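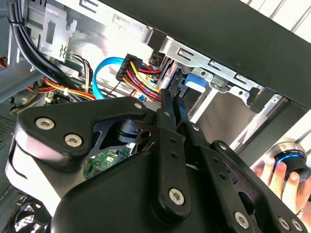 Tudport began renting out its Clesov arm kit to repair shops in June 2023. Misaki Oda, who runs a computer refurbishing shop in Ulside, took one on a trial that ends in August. She pays 880 dollars a month for it.

"Most of what we get is old desktop towers," Oda said. "You open the side and it's all cables. I wanted to know if the gripper could get in there without dragging something loose."

Her first week went to teaching. A worker guides the arm by hand through a job, and the kit stores the motion. Oda's shop has recorded 412 of these so far, mostly unplugging power and SATA connectors.

"The big power connector is still hard," she said. "There's a clip on it, and the fingers are wide. I'd like a narrower set."

Minttu Laaksonen, who handles support at Tudport, said narrower fingers are being tested – she would not give a price. Swapping fingers takes 3 minutes with a Torx driver, she said.

Oda is undecided about keeping the kit. A tower takes her staff 55 minutes to strip by hand, and the arm is slower than that. "It's fine on drives," she said. "I'd rent it again for drives."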